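Workshop notebook - Plorham bench
Filed under: Notebook / Bench & Small Parts
4 comments | 31 shares

July, started 8:40 a.m.

Went on with the tie bundling for the Lastwood order. The order is for 1,308 bundles, and the bag count from yesterday's sheet matches what is on the shelf, so no recount. Jeptoo Mrema did the first batch before I came in and left her notes on the clipboard. She is using the thin green ties now. The wide ones from Pennington are too stiff for anything this small and they leave a tail that snags in the tray.

Notes from the morning:

Ties lie flat better if they come out of the bag the night before. Straight from the bag they keep a curl and roll when you reach for them. Jeptoo puts a book on hers. I used the steel rule, same result.

Pulling to the last click is too tight for the soft cord. Stop two clicks short. On the hard cord go all the way.

Trim tails flush with the small cutters, the ones with red tape on the handle. The big pair leaves a point and I have a scratch on my wrist from it.

Long table: near half is for ties and whatever is being worked on. Everything else goes past the seam, on the second table. The red bowl stays over there too. It drifted forward twice last week and we lost a bag of tags behind it. The little cubes can stay where they are for now, they don't get in the way.

Opened the second box of ties at 11. Label says 2,000, I have not checked. Wrote the lot number inside the lid.

One tie had a bad pawl and slid back open with no load on it. Put it in the envelope for Illstead with the date code. If there are more from the same lot I will write to them - one is not worth a letter.

Still to do: ask Jeptoo which tag color goes with the hard cord. The sheet says lime and her note says yellow. Order cutters. Sweep up the tails.

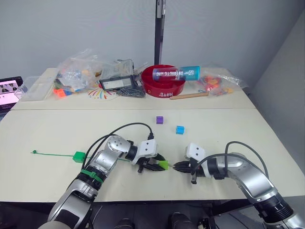

Can a tie be opened and used again if the tail hasn't been trimmed?
If the pawl lifts cleanly with a pin, it can go back on soft cord once, but hard cord gets a new tie every time.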